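The woman who makes Skulow's marmalade, and a few other things besides

Posted 26/10/2018

I'd been told to come early and to wear shoes I didn't like. Both were good advice. By the time I found the gate at Hemmin the kettle was already on and there was a tray of Seville oranges on the floor, and I put my foot squarely in it.

"You're fine," she said. "They get boiled anyway."

She asked me not to use her name, partly because her day job at Tovton doesn't know how much time she spends on this, and partly because she reckons people should be talking about the jam. So I'll just call her the jam maker. Anyone who's been to the Skulow market will know who I mean, because she's the one with the queue.

I wanted to ask her how a person ends up making 3,443 jars of preserves in a year out of a shed, and she wanted to tell me about pectin, so we met somewhere in the middle.

"I started because of a plum tree," she said. "It came with the house. The first summer we ate them, the second summer we gave them away, and by the third summer the neighbours were pretending to be out."

Her first batch didn't set. She poured it on ice cream and told everybody it was a sauce. The second batch set so hard that she bent a spoon in it (she still has the spoon, it hangs on a nail by the door, and I was made to admire it). What changed things was an old exercise book her aunt posted over from Sikham, full of recipes in pencil with half the quantities missing.

"It would say 'sugar, the usual'. The usual what? I rang her up and she said, well, the usual amount. So I had to work it all out again from scratch, and I think that's why I learned it properly."

I asked if she'd ever share the book. She laughed at me for quite a long time. 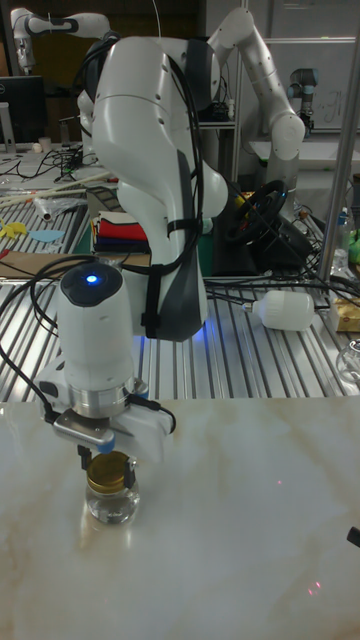 We got onto sugar after that, and I should warn you that she has opinions. She doesn't like the low-sugar jams you see everywhere now. She's tried making them and says they taste lovely for a week and then go a funny colour at the top.

"People say to me, oh, it's so sweet. It's jam! Have less of it! My nan put on a scrape you could read the paper through and she was perfectly happy."

Her marmalade is another matter, and much more bitter than I expected. She slices the peel by hand, fairly thick, and leaves it soaking overnight with the pips tied up in a bit of muslin. She did try a machine for the slicing once, a second-hand thing from a café that was closing down, and it turned the whole lot to mush in a morning. It went back on the classifieds that same night.

The flavours come and go with whatever's on the trees. When I visited she had quince on the shelf, a fig one with a bit of pepper in it, and a tomato relish her brother swears is his recipe. ("It is not his recipe. He suggested mustard seeds. Once.") I tried the fig on a cracker and then on another cracker, and then I stopped pretending I needed the cracker.

She sells nearly all of it in person. A shop in Tovton asked for 2,000 jars last year and she said no, which surprised me, so I asked whether she'd regretted it.

"For an afternoon, maybe. I sat down with a pencil and I'd have been stirring until midnight for 14 weeks. And they wanted it cheaper! I like doing this. I'd like to keep liking it."

What she does want is a second stove. There are only two burners in the shed that will take the big pans, and in December, when everyone decides at once that they need presents, she's out there before work and again after dinner. Her kids are on labels. The younger one's handwriting is terrible, and there's a regular at Skulow who'll only buy the wonky ones.

I asked what she'd tell someone making jam for the first time. She thought about it while she fished a pip out of her sleeve.

"Put the saucer in the freezer before you start. Everyone forgets the saucer. Then they're standing there with a boiling pan and nothing cold to test it on, and they guess, and that's how you get sauce."

She'll be at Skulow right up until the holidays, on the side nearest the car park. Bring your empties back if you've got any, lids off, and get there before ten if you're after the marmalade. I came home with four jars and there's one left.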